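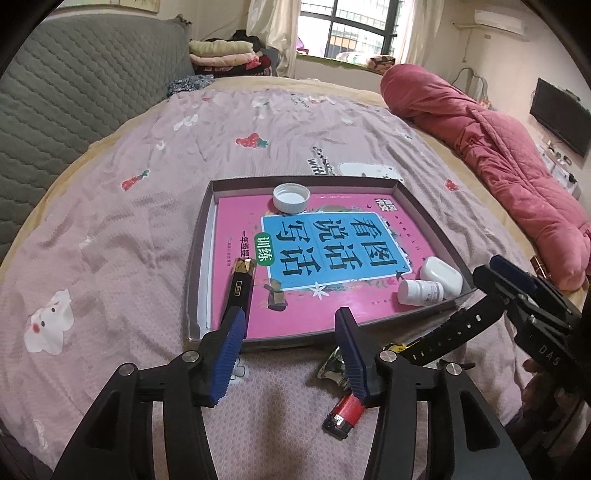 So the Tranarcombe robotics club wants 500 clips of people tidying small objects into a tray by the end of March. I have done 34. Ask me how clever the robot is so far.

The project sheet says "learning from everyday handling". Fine. What it means is that a student picks up a lighter, puts it down, picks it up again and writes "success" in a spreadsheet.

Two grippers at once is apparently the grown-up version. My left hand has no idea what my right hand is doing. I'm meant to be the expert the machine copies??

Watch straps are the worst. A bottle cap stays the shape it was when you left it. A strap doesn't. Storkureck's starter guide gives straps one line, and the line is "grasp near the middle". Thanks, Storkureck.

The other team is using the Anier scripts and swears they need 21 clips per object. We were told 5. Neither number came with a source. I did ask.

Somebody in the group chat said our model will "generalise to any home". It hasn't been tried on any home. It hasn't been tried on a second tray.

To be fair, the Pavlović worksheet on labelling is decent, and it makes you log the drops as well as the good ones. Our club template has no column for drops. I've added one. It's filling up nicely.

I'm not quitting, before anyone messages me. I want to see the results. I just want the failed runs on the poster too, in the same size print.

Anyway, back to it. Lighter, tray, lighter, tray. Clip 35 when my thumbs recover.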